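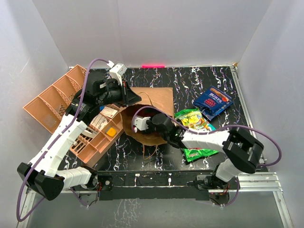
About Pakzad

Pakzad is a small shop for household organizing and gift packing. We sell caddies, drawer trays, baskets, paper bags, string and cards, and we pack orders for other shops in the area. The business started as a market stall called Gavemen, which sold paper bags and nothing else. We moved indoors 15 years ago and kept most of the same customers.

What we sell

Our best seller is the plastic desk caddy with divided compartments and mesh sides. People buy it for pens and note cards, but it works just as well under a sink or in a kid's room. The peach one sells out first every spring. Brown paper bags come in 4 sizes, plain or with string, and you can buy a single bag or a full carton.

The Sesisen line is our own. It covers trays and boxes that fit inside the caddies, so small things like blocks, clips and batteries stay where you put them.

Packing service

Bring in your items and we will bag them, add a card and tie them up. Small orders are ready in 3 working days. Larger orders go through Resetano, our packing room across the yard, which handled 3358 bags last year. Please bring printed cards with you if you want your own wording. We keep blank white cards at the counter.

Visiting

The shop is open every day except Tuesday. Parking is behind the building. Paper bags in good shape can be returned at the counter and we will use them again for local orders. Returns on unused caddies are accepted with a receipt.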